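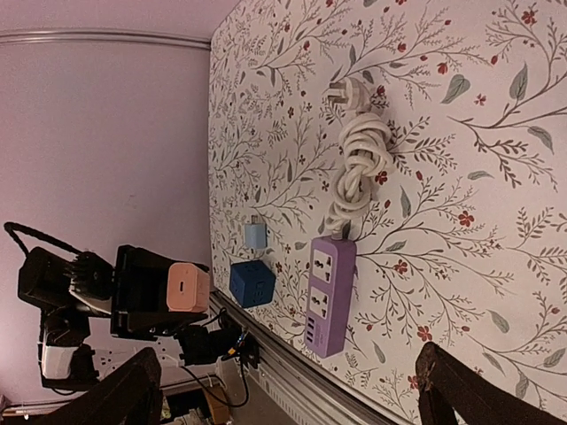
Gripper and Controller Trials - Working Group Meeting

Minutes

Date: 04/03/2023
Present: arm team, controls team, purchasing, test bench staff
Apologies: safety office

1. Minutes of the previous meeting

Accepted with one correction. Item 4 should have said that the Flikico controller was on loan until the end of October, and that the loan can be extended once. The old text said it had been bought.

2. Matters arising

The replacement finger pads for the Derkska gripper have come in. They are the softer grade. Purchasing confirmed that the harder grade is still on order and has no ship date.

The request for a second bench in the back room was turned down. The trials will stay on the present table. The arm team asked that the table cover be left in place until the trials end, so that early and late runs can be compared. Agreed.

The cable routing on the arms was raised again. Slack loops are still needed for full wrist rotation. Controls would like shorter runs. No change for now.

3. Charger and socket task

The task was explained again for those who missed the last meeting. One arm holds a small charger in its gripper and presents it toward the table. The other arm works over the tabletop, where the socket items are laid out. The current set has a purple power strip with two outlets and a row of USB ports, a dark blue cube adapter, and a light blue USB charger. The charger used for holding is a peach-pink one.

The arm team reported that rounded chargers are the hardest to hold square. The Derkska claw fingers grip them well enough but let them turn when the prongs touch the outlet face. The Taheri parallel gripper lets them turn less, but it needs a closer approach and bumps into neighboring items more often.

There was a discussion of the white power cord. At present it lies in a loose coil on the table beside the strip. Controls wanted it taped down under the edge so that it does not get into the wrist view. The arm team wanted it left as it is, because loose cords are part of what the grippers will have to deal with later. It was agreed to run both ways and keep the results in separate folders.

4. Gripper comparison

The logs for both grippers were put side by side. The plan called for 1,000 attempts with each. The Derkska set is complete. The Taheri set is also complete, but six attempts were thrown out when the controller dropped its connection and the arm stopped above the strip. That leaves 1,994 usable attempts in all.

One more entry was questioned by the test bench. It is logged as a finished grasp, but the force trace is flat from start to end. The group looked at the trace and agreed to drop it. The total to be used in the report is 1,993.

Points noted on the Derkska gripper:

Faster to close, and easier to service at the bench.
The finger edges show wear. The wear has not been measured.
Handles the cube adapter from any side.
Tends to push the small USB charger away before closing on it.

Points noted on the Taheri gripper:

Picks up the small USB charger more reliably.
Slow to reopen after a firm grip. Controls thinks this is a setting and not a fault.
The mounting plate needs a spacer, and the spacer changes the tool length. Two days of runs had to be recalibrated for this reason.

No choice was made between the two. The arm team leans toward Derkska for general use. The test bench leans toward Taheri for this task only. Purchasing pointed out that keeping both means two sets of spare parts and asked for a decision before the next order goes out.

5. Wrist cameras

The wrist view was discussed at length. With the camera at its present angle, the table comes out tilted on its side and the wall takes up a good part of the view. The controls team can rotate the picture in software but would sooner turn the mount. The arm team said the mount was set that way to keep both finger tips in view, and that turning it hides one of them behind the bracket.

The patterned table cover was also raised. The small printed leaves and flowers give the vision software plenty to lock on to, and position tracking has been steady. The cost is in finding small parts. The detector has marked printed flowers as objects in several runs. A plain gray cover was suggested for a short comparison after the main trials. Agreed, provided that the current cover goes back on afterward.

The test bench asked for a tidier background. Clutter on the floor past the table edge shows in the wrist view and sets off the detector from time to time. Items that are not in use are to be moved to the shelf.

6. Controllers

Flikico: runs both arms from one box. Setup is simple. The connection drops described under item 4 all happened on this controller, and always when both arms were moving at once. Flikico has been sent the logs and has not replied yet.

Simwood: needs one unit for each arm. No drops were seen, but the two units drift apart on long runs and have to be synced again by hand. The drift is small enough that the test bench did not notice it until the logs were lined up.

Controls proposed 3 long runs on each controller, with the same gripper and the same start positions, before anything further is said about either one. Agreed. The Derkska gripper will be used - it is already mounted.

7. Actions

Arm team: fit the softer finger pads and record wear on the old ones before they are thrown away.
Arm team: make a new camera bracket drawing that keeps both finger tips in view at the turned angle.
Controls: run the controller comparison and chase Flikico for an answer on the drops.
Controls: check the Taheri reopening speed setting.
Test bench: split the cord runs into separate folders, and clear the floor area beside the table.
Purchasing: get prices for spare parts for both grippers, and for a plain gray table cover.

8. Any other business

The test bench asked whether the socket items could be labeled on the underside so that replacements match. Purchasing will bring labels.

The safety office has asked for the stop button check sheet to be signed at the start of each session. Several sheets are missing from last week. Whoever starts the arms signs the sheet.

9. Next meeting

To be set once the long controller runs are done. The item on choosing a gripper will be taken first.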